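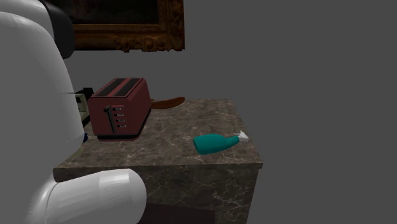 Simulated kitchen counter with toaster and bottle, white robot at left.

Granow Counter Set – README

This folder contains the simulated episodes used in our study on choosing a grasp side before the arm moves. The work was done by Chiyo Iwasaki and Masanobu Fujimoto in the Kerkau project.

What is the question

Many policies decide where to grasp while the arm is already moving. When a large object stands near the target, the arm often must stop and go back. We wanted to know if a small network, which selects the grasp side first, can reduce these stops. The main policy is the same in both conditions.

Contents

1425 episodes in total. Of these, 150 are kept for testing and must not be used for training. The counter material, the wall color and the pose of each object are sampled again for every episode. The target can be standing or lying on its side, as the teal bottle in the rendering.

Each episode has one folder with:
rendered color images
joint positions and commands
object poses in the counter coordinate system
the grasp side label (left, right or top)

The labels were written by 2 annotators. Where they did not agree, we kept both answers in the label file, so please decide yourself how to treat them.

Result in short

With the side network, the arm made fewer stops on the test episodes, mostly when the target was lying down. For standing targets we see no clear difference. We also tried the Noguchi planner as a baseline – it is slower but it makes fewer collisions with the counter edge than our method.

Known problems

Contact between the fingers and very smooth objects is not realistic. In more than 50 episodes the target slides a little before it is lifted. We did not remove them.

The files from the first version (Fulholm) use another order of the joints. Do not mix them with this version without conversion. The script convert_joints.py does it, but it does not check the gripper values.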